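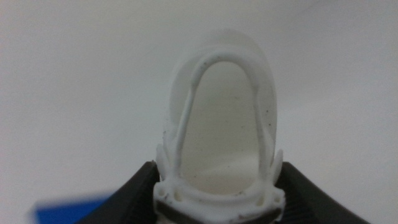
Mukito, June 4, 2024

Terkis Robotics Club — pre-run inspection, pick-and-place arm
Project: Lesto part sorting, Michailidis bench
Filled in by the student inspection team before the open practice session

1. Emergency stop
Pressed, arm went dead, released, arm stayed off until the reset. Tried it from both sides of the bench. PASS
Comment: The new button position is so much better than the one we had in May. You can slap it without reaching over anything.

2. Floor tape and standing line
PASS
Comment: One corner is lifting near the outlet. Pressed it back down, but please bring fresh tape next time.

3. Power supply and cables
No cuts, no pinched spots, strain relief tight at the base. PASS
Comment: Cable loop behind the elbow joint still rubs a bit when the arm goes to full reach. Add a second tie before the next session. Not a stop item.

4. Mounting bolts
All snug with the hand wrench. PASS

5. Gripper fingers
Black fingers, left and right, closing evenly. No wobble at the mount. PASS
Comment: Really happy with these! Fingers close on the base of the printed part and hold it upright, with the thin dome well clear of them. That's exactly the grip we drew on the whiteboard.

6. Grip force setting
Set to 16 in the controller. PASS
Comment: Leave it there. If you want to try a higher number, write it on this sheet first and use a scrap print. The shell is thin enough to see light gray through, so please don't squeeze it up there.

7. Test part
White 3D print, arch rib inside the shell, 4 round holes in the base. Checked for cracks and sharp edges by hand before loading. PASS WITH NOTE
Comment: A few small dark specks on the shell and lower down. Could be dust, could be residue from the printer. Wipe the part and look again. The little side tabs are easy to catch on a sleeve, so mind them when you load by hand.

8. Wrist camera
Mount tight, lens cleaned. PASS WITH NOTE
Comment: The top of the dome is soft in the picture and nearly disappears against the pale background. The base and the holes come through much better, so the vision group wants to use those for lining up. Great idea, and it means no code has to guess where the crown ends. Somebody try a darker backdrop too — I'd love to see the difference.

9. Cycle counter
Reads 2,452. Logged. PASS
Comment: 371 of those are from the last practice block. Go team!

10. Safety glasses, hair and sleeves
Glasses for everyone inside the tape. Long hair tied back, lanyards off. PASS

11. Slow-speed dry run
Full path at low speed, hand on the stop the whole time. PASS

Open items: floor tape, cable tie at elbow, wipe and recheck the test part.

Result: cleared to run at low speed. Full speed after the cable tie is on and item 3 is signed again.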